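Re: [chores] Sorting jars into a divided tray

From: Gertraud Plattner
To: chores list
Date: Wednesday, March 28, 2018

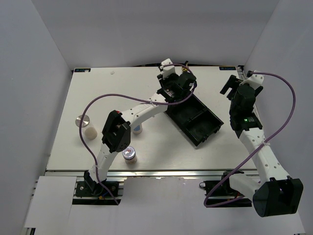

Can a machine put the contents of a kitchen shelf into a divided tray yet? With known containers at known spots it can, slowly; with whatever a household happens to own, not at a rate anyone would pay for.

Burgi Hollenstein wrote:
> I keep reading that tidying is nearly solved. We priced a
> two-arm cell from Trornico for the packing bench at Ilville
> and the quote did not include anything for clear jars or
> for lids that slip. Is that because it is trivial, or
> because they would prefer not to be asked? Our people do
> 574 jars in a shift and also answer the telephone.

Burgi,

The second, I suspect. Our January log covers 116 attempts at one task: pick a jar, place it upright in the correct compartment, release, withdraw. Sixty passed without a hand on the stop button. Most of the failures came under three headings.

1. Clear walls. Depth readings go through the side of the jar and return the table behind it. A shiny metal lid makes this worse. Matt paper labels help a good deal, and a small opaque tub with a label is the easiest item we have.

2. The divider. A jar set down a few millimetres off rides up on it and leans. The controller sees the fingers open and reports success. Corina Strebel added a check on the wrist load after release, and that caught most of the leaners but also stopped the arm on several good placements.

3. Cable drag. With an external cable tied along the links, the pull on the wrist changes with the pose. Two arms reaching over one table also have to keep out of each other's loops. We re-tied ours with more slack at the elbow and lost some reach at the far edge of the table.

Cycle time is the other matter. Our planner moves one arm at a time whenever the two work areas overlap, and over a single small tray they nearly always overlap. A second arm therefore buys you very little on this job. It earns its place if one side has to hold something while the other unscrews it, but we have not got lids working well enough to report.

For Ilville I would ask Trornico for a trial on your own jars, unsorted, with the failures counted by your staff. Flirkis did this for Ambros Danzer and the acceptance sheet was two pages — I can forward it if he agrees.

Does anyone have figures for tinted glass?

Gertraud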